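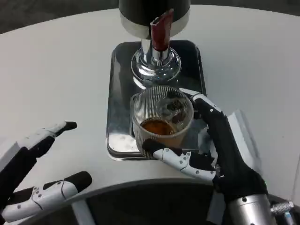

3.2 Holding time and serving temperature

The second part of the study looked at how long brewed coffee could be held before tasters noticed a change. Coffee was brewed at a single strength from one lot of medium-roast beans supplied by Pinell and ground on the morning of use. Water was filtered but not softened. Each batch was moved to a dispenser immediately after brewing and held with the lid closed. The spout and base of a dispenser on a white tabletop are shown in Figure 2.

Samples were drawn at intervals of 20 minutes. The first 100 mL of each draw was discarded to clear coffee that had been standing in the spout. The next portion was collected in a preheated glass beaker and its temperature was read with a thermocouple after 5 seconds. Acidity was measured on a separate portion cooled to room temperature in a covered flask.

Tasting followed the procedure in Section 2.4. The panel had 10 members, all of whom had completed the training sessions in February. Held coffee was compared with a fresh batch brewed to the same recipe. Both were brought to the same temperature before tasting, so that a difference in warmth would not be read as a difference in flavor. Panel members rated bitterness, sourness, body, and overall freshness on an unmarked line scale. They rinsed with water between cups and were not told how long a sample had been held.

Temperature fell fastest in the first interval and more slowly after that. The early drop is best explained by heat passing into the walls of the vessel, and it was smaller when the dispenser had been filled with hot water and drained before use. Preheating had no clear effect on the rate of cooling later in the run. Fill level mattered more. A partly filled dispenser cooled faster than a full one throughout, in line with the results reported by Awwad for tea.

Acidity rose steadily over the holding period. Sourness ratings followed the same direction but lagged behind the measured change, and the panel did not separate held from fresh coffee on this scale until late in the run. Freshness ratings fell earlier. Several panel members wrote "flat" or "papery" in the comment space for samples they had scored as normal on all other scales, suggesting that the loss of aroma was noticed before any change in taste. Ratings for body did not change in a consistent way.

Two limits should be noted. Opening the lid was not tested, though it is common in cafeterias where a dispenser is topped up during service. The results also apply to one roast only. Darker roasts start with lower acidity and may follow a different course.

Figure 2. Beverage dispenser on a white tabletop, showing the red spout and the polished stem and base.

Related articles
Cooling of brewed tea in partly filled vessels
Panel training for hot beverages: a short protocol
Water hardness and extraction in batch brewing
The Trokden method for aroma scoring, revised
H. Moussa: Cup material and perceived bitterness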